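Keeping a small tea counter going

The owner of Kondidmont, a tea and pantry counter with 20 seats, buys most of her stock in 2 orders a year. The first arrives in April. She would rather not be named, but she was happy to talk about what she has learned since opening.

"People think the hard part is choosing the tea," she says. "It's storage. Tea picks up every smell in the room, and I had a coffee roaster next door for the first year."

She moved the stock twice before settling on a back room with no window. Most of it now comes through Suwannarat, an importer that lets small shops order by the carton. Before that she dealt with Utau, whose minimum order was 80 tins of a single kind.

"I was selling the same oolong until spring," she says. "I still drink it at home, so I can't have been too sick of it."

Date codes are her main worry. Day and month can be printed in either order depending on the supplier, and she rewrites them all in a notebook before anything goes out front.
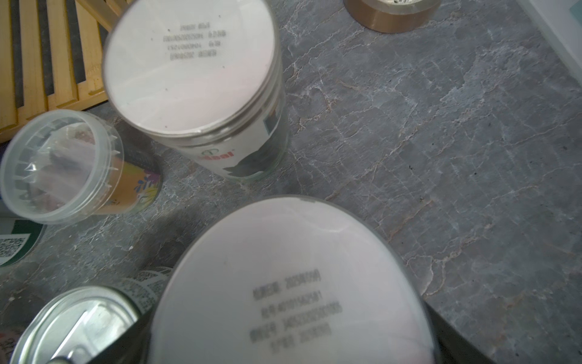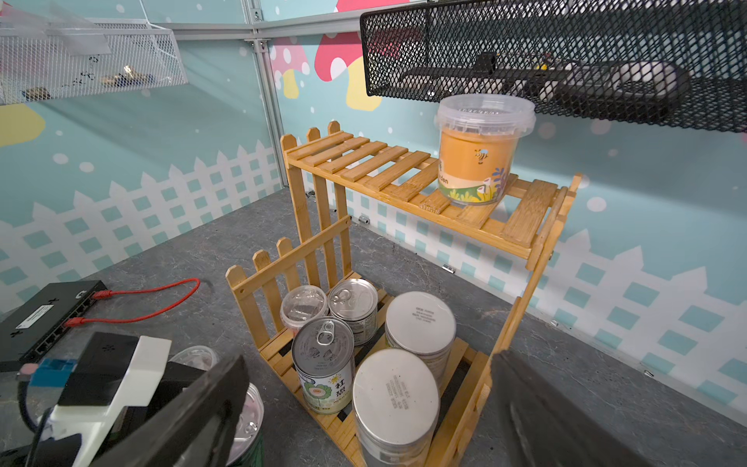
Sealed foil tops, and cans and tubs on a two-tier bamboo shelf.

What sells and what doesn't

Her price list ran to 148 lines at one point. It is now much shorter, and she says the regulars hardly noticed. Plain green tea and roasted barley go out the door every week. Flavoured blends do well in winter and then sit.

"I kept a rose one for a single customer," she says. "Then she moved to the coast. I posted her the last of it."

She tracks it all in Idenex, a stock program she describes as ugly but quick. She does the count herself after closing, usually with the radio on.

Rent is due to go up next year and she hasn't decided whether to renew. A smaller place near the library has come up - cheaper, with worse parking. She is going back to measure the storeroom.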